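Ticket 664 - Mandetti 2,000 km service, no start after
Opened 26 October 2024

Bought used from Grorell in January, ran fine all summer. Since the service the starter just clicks. Lights ok, horn ok. Battery reads low after sitting overnight, charged it twice, same thing.
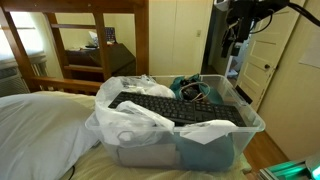
Tried so far: cleaned terminals, swapped main fuse, side stand switch bypassed. No change. Starter relay is the Ramico one, 2 years old. Jumped it and the engine turned over but slow. Ground strap looks ok but havent had it off yet.

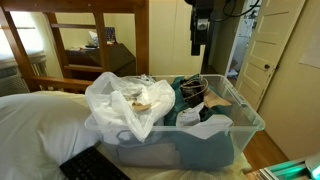

Clear bin on the bed, white bag on the left side.

Update: ground strap off, green crud under the lug. Sanded, put back. Starts now but only when cold. After a ride, roughly 117 miles, clicks again. Charging voltage at idle seems low to me, need the spec for this model. Manual is for the older bike and the conector colors dont match.

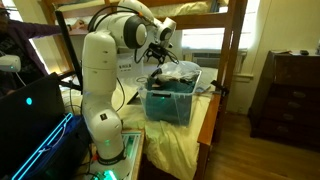 Mahuika: Check the stator before you buy anything. Unplug it, measure between the three wires, then each one to ground. Any reading to ground = bad stator. Post numbers here, keeping ticket open.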